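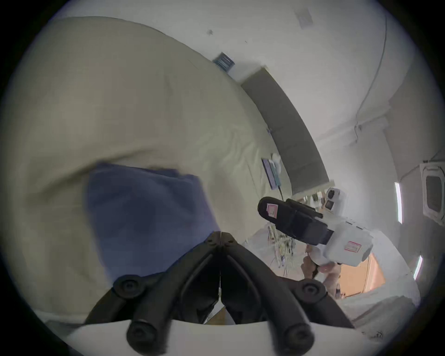
Als die Pumpen im Tal von Drurnoddale abgestellt wurden, stand das Wasser nach vier Tagen an der Friedhofsmauer. Nach drei Wochen war vom Dorf Pruvska nur noch der Dachreiter der Schule zu sehen. Die Bewohner hatten ihre Häuser da längst verlassen. In den Akten der Talsperrenverwaltung heißt der Vorgang »Freimachung des Staubeckens«. Im Tal sprach man noch Jahrzehnte später von der Austreibung, allerdings nur in der Küche und nur bei geschlossenem Fenster.

2461 Menschen verloren durch den Bau der Sperre ihr Zuhause. In den Schulbüchern kamen sie nicht vor. Dort stand der Damm selbst, mit Höhe, Kronenlänge und Leistung der Turbinen, und ein Satz über die Dankbarkeit der Landbevölkerung für den elektrischen Strom. Wer es anders erzählte, bekam Besuch von der Bezirksleitung. Zwei Lehrer wurden versetzt, ein Küster verlor seine Stelle.

Der Historiker Muthu Achari hat sechs Jahre lang zu den Umsiedlungen gearbeitet. Er stieß auf das Thema über eine Entschädigungsliste, die falsch abgelegt war, zwischen Rechnungen für Zement. Auf ihr waren 124 Höfe verzeichnet, jeder mit Flurnummer, Viehbestand und einem Betrag. Hinter den meisten Beträgen fehlte die Unterschrift des Empfängers.

»Ich dachte zuerst, es fehlt eine Seite«, sagt Achari. »Dann fand ich die Kassenbücher. Das Geld ist nie ausgezahlt worden.«

Ausgezahlt wurden nach den Kassenbüchern 31 Höfe, fast alle am Westufer, wo der Bürgermeister Verwandte hatte. Die übrigen Familien erhielten Gutscheine für Baumaterial, einzulösen im Lager Zamel. Das Lager wurde geschlossen, bevor der zweite Transport eintraf. In der neuen Siedlung auf der Hochfläche, die ebenfalls Zamel genannt wurde, standen im ersten Winter Baracken ohne Öfen. Das Sterberegister der Pfarrei führt für diese Monate 100 Tote auf, darunter viele Kinder unter fünf Jahren. Als Ursache ist meist »Schwäche« eingetragen.

Um das Ereignis bildeten sich früh Legenden. Eine besagt, die Bauern von Pruvska hätten den Damm sabotiert und seien zur Strafe vertrieben worden. Belege dafür gibt es nicht. Der einzige aktenkundige Zwischenfall auf der Baustelle war ein Kranunfall, der nach dem Untersuchungsbericht auf ein gerissenes Seil zurückging. Eine andere Legende spricht von 1000 Ertrunkenen, die sich geweigert hätten zu gehen. Auch dafür fand Achari keinen Hinweis. Die Räumung verlief nach den Protokollen ohne offenen Widerstand. Gestorben wurde später und anderswo.

Dass die Unterlagen erhalten sind, geht auf die Familie Athanasiadis zurück. Der Großvater war Schreiber im Vermessungsamt und nahm Abschriften mit nach Hause. Sie lagen in einer Blechkiste unter der Treppe, bis das Haus im September verkauft wurde. Die Enkelin übergab die Kiste dem Kreisarchiv.

Seit dem 4.11.2021 sind die Abschriften im Lesesaal zugänglich, vorerst nur mit Voranmeldung. Der Kreistag berät über einen Gedenkstein am Ostufer. Strittig ist der Text. Ein Entwurf nennt die Zahl der Toten, ein zweiter spricht von »den Opfern des Fortschritts«. Die Nachkommen aus Zamel haben den zweiten Entwurf schriftlich abgelehnt.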